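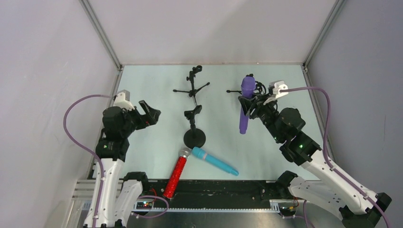 플루바드 마이크 공동이용 사업 중간보고

제출처: 코카우 생활문화기금
수행: 울루드콤 소리도서실
작성: 나홈 아스파우
검토: 일제 아커만

1. 보고 범위

지원 결정 이후 4월 말까지의 진행 내용을 정리했습니다. 플루바드 사업은 울루드콤 지역의 낭독 모임, 합창단, 주민 강좌에 마이크와 부속품을 빌려주고 돌려받은 물품을 점검해 다시 내보내는 일입니다. 신청서에 적은 세 가지 과업 가운데 물품 정리와 대여 창구 운영은 계획대로 진행하고 있으며, 이용 교육은 시작이 늦어졌습니다.

2. 물품 정리

기존에는 마이크가 테쇼메관의 여러 방에 흩어져 있었습니다. 서랍에 들어 있던 것, 강당 뒤쪽 상자에 있던 것, 강사가 개인 가방에 넣어 다니던 것까지 한곳에 모았습니다. 모은 뒤에는 소리가 나는지 확인하고 망과 몸통을 닦았으며, 하나씩 관리번호를 붙였습니다. 현재 대여 목록에 올라 있는 마이크는 13개입니다. 망이 찌그러졌거나 스위치가 헐거운 것은 목록에서 빼고 수리 대기 상자에 따로 넣었습니다.

검은색 마이크가 많아 반납할 때 서로 바뀌는 일이 잦았습니다. 합창단이 빌려 간 것과 강좌에서 쓴 것이 뒤바뀌어 다음 모임에서 다시 찾으러 온 경우도 있었습니다. 이후 새로 들이는 마이크는 색이 있는 제품으로 정했고, 낭독 모임용은 보라색으로 통일했습니다. 색을 정한 뒤 낭독 모임에서는 반납 착오가 접수되지 않았습니다. 합창단용 색은 아직 정하지 못했습니다. 단원들 사이에 의견이 갈려 다음 연습 때 다시 묻기로 했습니다.

3. 점검대

점검용 탁자는 상판이 밝고 무늬가 없는 것으로 골랐습니다. 어두운 상판에서는 나사나 고무 고리가 떨어져도 잘 보이지 않아 작업이 자주 끊겼습니다. 탁자 가장자리에 판을 세우자는 의견은 일제 아커만이 냈습니다. 작은 부속이 바닥으로 굴러 떨어지는 일이 줄었고, 지나가는 사람이 탁자 위에 컵이나 서류를 올려놓는 일도 드물어졌습니다.

점검대에는 작업 중인 물품만 올립니다. 점검이 끝나면 보관함으로 옮기고 기록지를 쓴 다음 다음 물품을 꺼냅니다. 처음 몇 주는 이 순서가 지켜지지 않아 기록지와 물품이 맞지 않는 날이 있었습니다. 지금은 기록지를 보관함 뚜껑 안쪽에 끼워 두고 있습니다.

4. 대여 창구

창구는 오전 10시에 엽니다. 지원 결정 이후 대여 건수는 400건을 넘었습니다. 한 모임이 같은 날 여러 물품을 빌려도 한 건으로 적었습니다. 이용이 가장 많은 곳은 낭독 모임이고, 주민 강좌가 그다음입니다. 합창단은 공연이 있는 달에만 신청이 몰립니다.

대여 기간은 처음에 한 주로 정했으나 연습과 발표가 두 주에 걸치는 모임이 많아 9일로 늘렸습니다. 기간을 늘린 뒤 연체는 줄었습니다. 대신 인기 있는 마이크의 대기가 길어졌다는 말이 나오고 있어, 다음 보고 때까지 대기 기간을 따로 기록하겠습니다.

분실은 한 건 있었습니다. 마이크 본체가 아니라 받침대에 끼우는 집게였고, 이용 모임에서 같은 것을 사서 반납했습니다.

5. 이용 교육

3월에 시작하려던 교육은 강의실 배정이 늦어져 4월로 밀렸습니다. 첫 회에서는 마이크를 쥐는 위치와 입에서 떼는 거리, 켜고 끄는 순서를 다루었습니다. 참가자 대부분이 망을 손으로 감싸 쥐는 습관이 있어 이 부분에 시간을 많이 썼습니다. 소리가 울리거나 먹먹해진다는 불만 중 상당수가 여기에서 나왔던 것으로 보입니다. 준비한 내용 가운데 보관과 닦는 방법은 시간이 모자라 다루지 못했고 다음 회로 넘겼습니다.

교육 자료는 한 장짜리 안내문으로 만들어 대여할 때 함께 넣고 있습니다. 글씨가 작다는 지적이 있어 큰 글씨판을 다시 인쇄하는 중입니다.

6. 예산 사용

물품 구입비와 점검대 설치비는 계획한 범위 안에서 썼습니다. 소모품비는 예상보다 많이 나갔습니다. 마이크 망 안쪽에 들어가는 스펀지를 자주 갈아야 하는데 신청 당시에는 교체 주기를 길게 잡았습니다. 교육이 늦어지면서 남은 강사비 일부를 소모품비로 옮기고자 하며, 변경 신청서는 별도로 제출하겠습니다. 영수증 사본은 붙임 자료에 항목별로 묶었습니다.

7. 남은 기간의 계획

수리 대기 상자에 있는 물품은 고칠 것과 폐기할 것을 나누겠습니다. 수리비가 새 제품 값에 가까운 것은 부품만 떼어 내고 폐기합니다. 교육은 남은 회차를 저녁 시간으로 옮겨 직장에 다니는 이용자도 올 수 있게 합니다. 합창단용 마이크는 색이 정해지는 대로 주문합니다.

기금 측에 확인을 부탁드리는 사항은 두 가지입니다. 강사비 잔액을 소모품비로 옮길 수 있는지, 그리고 폐기 물품의 목록을 어떤 양식으로 내야 하는지 알려 주시기 바랍니다. 회신은 나홈 아스파우 앞으로 보내 주시면 됩니다.

붙임: 대여 기록 요약, 물품 목록, 영수증 사본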